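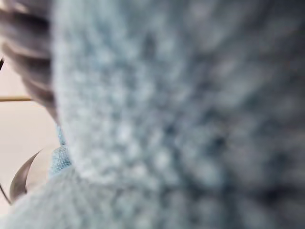 双腕ロボット導入前チェックリスト(居室用・コメント付き)
点検日:9月7日(月)
対象:Ikik居室ラボ、ソファまわりの片付け作業
判定:○=このまま購入へ/△=条件付き/×=見送り

見積もりはMuricoとLamerance、2社分が出そろいました。布ものを扱う作業は前からやりたかったので、点検していてかなり楽しかったです! ただ予算は別の話なので、コメントは遠慮なく書いています。

## 1. 把持部(グリッパ)

- [x] 指先に欠け、バリ、ねじの浮きがない … ○
- [x] 毛足のある布、編み地を引っかけない … ○
 - 編み目のループに指の角が入ると糸が出ます。起毛素材でも必ず試すこと。
- [ ] 交換用の指先が見積もりに入っている … △
 - Muricoは4個付き、Lameranceは別売り。消耗品なので、初年度分は本体と一緒に買いたいです。
- [ ] 手首カメラの近接時のピント … △
 - 布に寄ると大きくぼけます。近接用レンズの追加費用を問い合わせ中。

## 2. 走行と作業範囲

- [x] 左右の腕を開いた状態でソファの前に入れる … ○
- [x] 座面の前縁と床の両方に手先が近づけられる … ○
 - L字型のソファでも左右の手先を低く構えられました。ここは本当にうれしいポイント!
- [ ] シェーズ側の奥にあるクッションまで届く … △
 - 回り込みの経路を先に決める必要あり。昇降軸の延長オプションは、経路を試してから判断します。
- [ ] 手先まわりのケーブルが家具に触れない … △
 - たるみが出る姿勢があるので、ケーブルガイドを予算に追加。安い部品ですし、最初から付けましょう。
- [ ] 縞模様の床で段差を誤検知しない … 未判定
 - 照明を落とした条件でも確認してから記入。
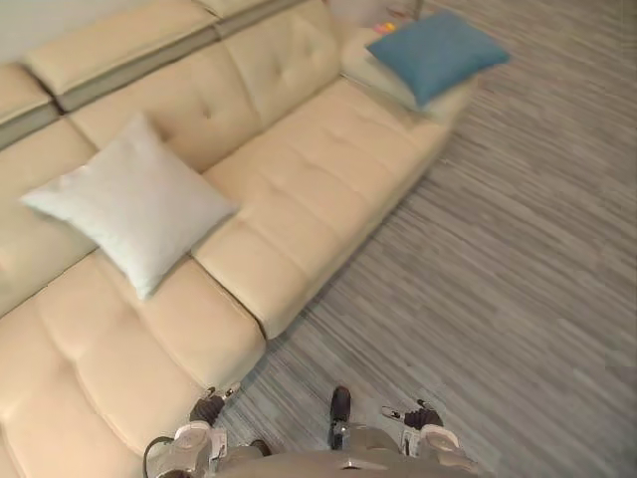 ## 3. 人と家具の安全

- [x] 非常停止ボタンに座ったまま手が届く … ○
- [x] 停止後、腕が自重で落ちない … ○
- [ ] 革張りの面に当たったときの保護 … △
 - 硬い角が革に触れると傷になります。グリッパ外装用の保護カバーを左右とも計上。張り替えの費用を考えれば、迷うところではありません。
- [ ] 立入範囲の床テープ … ×
 - 今のテープは糊が残るのでやめます。置き型の標識に変更。

## 4. 予算と納期

- [x] 本体、設置、講習が別々の行になっている … ○
- [ ] 保守契約の開始日 … △
 - 納品日ではなく検収日からにしてもらう。Yükselの案件で揉めた点なので、契約前に書面で。
- [ ] 納期 … △
 - Muricoは11週、Lameranceは未回答。
- [ ] 講習時間 … ○にしたい
 - 合計44時間。長く見えますが、夜間の担当者まで受けられるならむしろありがたいです。
- [ ] 3月の決算までに検収が終わる … 未判定

## 次回までにやること

1. Lameranceに納期と指先の単価を再確認
2. 保護カバーとケーブルガイドの見積もりを取る
3. 薄手、厚手、起毛のクッションカバーを用意して把持を再試験
4. 床の誤検知を夜の照明で確認

現時点ではMuricoの構成が一歩先です。再試験の結果はこの表に追記します。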